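Coffee point check, first floor, Brendent building
Checked by: Kanini Mfaume
Date: Sun 19 June
Form: Barness Facilities kitchen and small appliance checklist, with my comments. Tick means I saw it for myself. "Told" means somebody told me, and I've left those unticked.

1. Table stable, top clean, no splits or lifting
Ticked. Light wood, decent condition. The last form said "excellent", a word I'd save for a new one.

2. Machine standing flat and back from the edge
Ticked. White capsule machine, standing towards the far side.

3. Machine body free of cracks and repairs
Ticked with a query. There's a strip of black tape on the corner of the top panel. The Leclerc service sheet has "no repairs, no modifications" in three places and doesn't mention tape. It may be covering nothing at all. I'd still like it peeled back and looked at before anybody signs that sheet again.

4. Water reservoir seated, lid on, label in place
Ticked. Clear reservoir, dark lid, yellow label near the top. Whether the water gets changed daily is another matter. Told that it does. No log, so no tick. 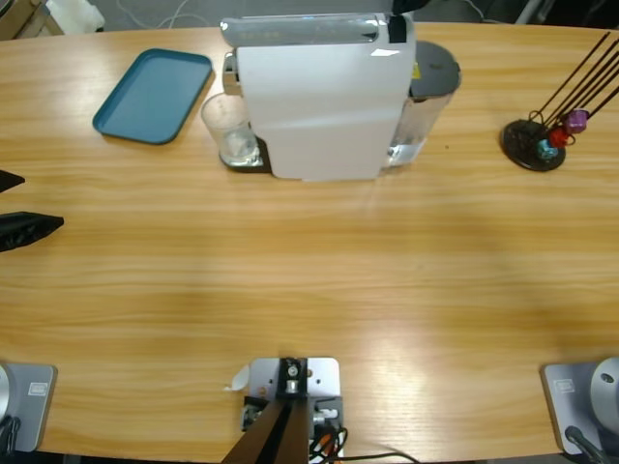 Item 4: reservoir lidded, glass on the drip tray, capsules on their stand.

5. Drip tray fitted
Ticked. The cleaning roster says it's emptied every evening, and the roster is initialled a week ahead, so make of that what you will.

6. Cups and glasses suitable for hot drinks
Not ticked. A clear drinking glass was under the spout. I can't tell by looking whether it's heat-rated, and neither could the person who told me it was "fine, they all are". Use mugs until somebody finds the box it came in.

7. Capsules stored off the table surface and away from the spout
Ticked. Purple, red and blue on the wire stand. The stand has a round black base and rods that lean out well to one side. It's supposed to be the stable model, according to Cokix. Try it with a full load before you believe them.

8. Serving tray clean and without sharp edges
Ticked. Teal, raised rim, nothing on it. I ran a finger around the rim and found no chips.

9. Appliance cords: condition and routing
Not ticked. See below. 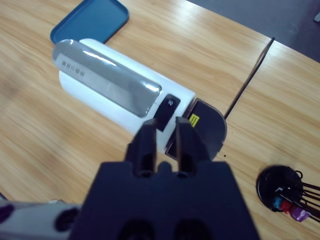

Does a black cord running over the edge of a table count as a fail on this form?
It counts as a comment the first time and a fail the second, if it hangs where a foot or a chair leg can catch it.

The form assumes every cord goes straight back to a wall outlet and disappears, and I've yet to inspect a kitchen where that happens. What I want on the next visit is a clip at the table edge and enough slack that the cord isn't pulled tight. A cord under tension works at the point where it enters the casing, and that end is the one people forget to check.

10. Warning labels present and legible
Part ticked. Yellow labels are still on. Legible is a generous word for print that size — I gave up and used a magnifier.

11. Electrical test tag in date
Not ticked. Told the tags were done in September. The register I was shown stops before then.

12. Floor around the table clear
Ticked for the side I walked.

Result: pass with comments, recheck items 3, 6, 9 and 11. Barness scores this form out of 100 and I've left the box blank, as I couldn't find out how the marks are worked out. Please don't fill it in for me.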